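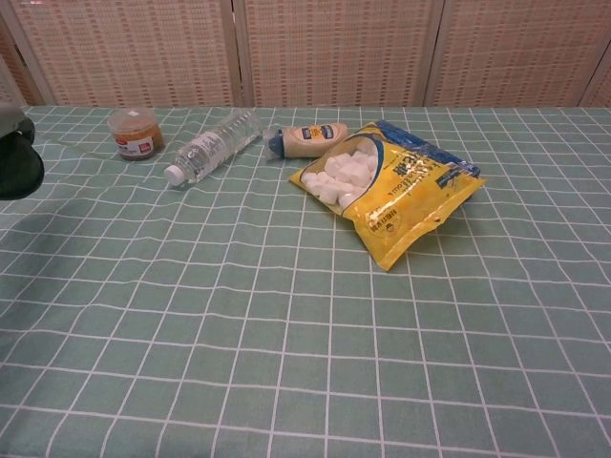 Do we buy the second gripper before the spare arm controller? The controller comes first, because one failure there stops all work and the gripper we have can be repaired in a day.

Search the notebook Go

February 25, 2019

Went through the equipment list for the next budget round. Quotes are in from Seidel and Villine for finger pads. Seidel wants 139 per set and Villine 131, both before shipping. Villine ships from Trilldale, so the total should come out lower, but their lead time is 7 weeks against two for Seidel. Plan is one Seidel set now and the rest from Villine.

Grocery items are still the main job. Squeeze bottles and water bottles lying on their side, small tubs with lids, and snack bags. Bags are what we should be spending on. The stock pads are too hard for thin plastic and I would like a softer pair to compare before we commit to a full order.

Cerley will hold the controller price until June if we put down a deposit of 500. Need to ask purchasing if a deposit can go on this year's account. If it can't, move the controller to the top of next year's list and drop the second tablet.

Also to budget: groceries. We have been paying for these out of petty cash and it needs its own line. Opened packages go stale and get replaced, sealed ones last. Put down roughly the same as last year.

Still open: cable covers, a spare emergency stop, shelf for the chargers.

Recent entries
Pad wear, second check
Cerley service call notes
Moving the charging station
Parts order, Trilldale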